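Third pass on the zero-offset problem with the hand-held unit. Jagadeesh Menon reran the fit overnight on the Nukcombe logs and the width estimate still drifts at full open, well inside spec when the fingers are closed. I set the jaws wide over plain white and recorded with nothing between them, so the tracker has only the fingers to work with.

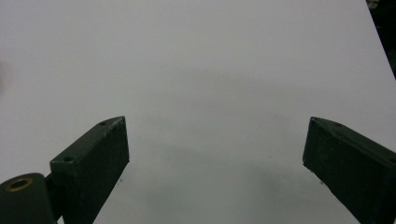

Lasurton, March

Baseline set: 9 clips of 300 frames each, jaws open, empty. The old estimator used the outline of both fingers. It did poorly on the shadow side, where dark green against soft grey gives a weak edge, and the error went up as the threshold came down. Marlies Sutter suggested dropping the outline and fitting the screw holes in the finger tops instead. I was doubtful, as they are small and low in contrast, but the spread on the left finger fell by half. The right finger is worse. Its hole near the tip is faint in a lot of frames and the fit jumps to a scuff mark.

Specks on the white surface also get picked up as candidates. I added a mask for anything that holds still relative to the table while the unit moves. That removed most of them - the rest go out on size. 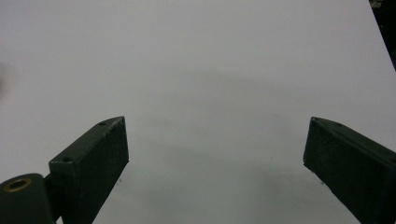

Jaws open over white, nothing held.

Tried 2000 iterations on the joint fit. No gain over the default, so I put it back. Two clips rejected for a timestamp gap, same fault as on the Plidarach unit.

Still open: whether the brass ring at lower left is good enough as a fixed reference. It stands out well from the green, but only part of its mount is in view. Menon wants it in the fit with a low weight. I will run it both ways and send Sutter the residuals before changing anything in the main branch.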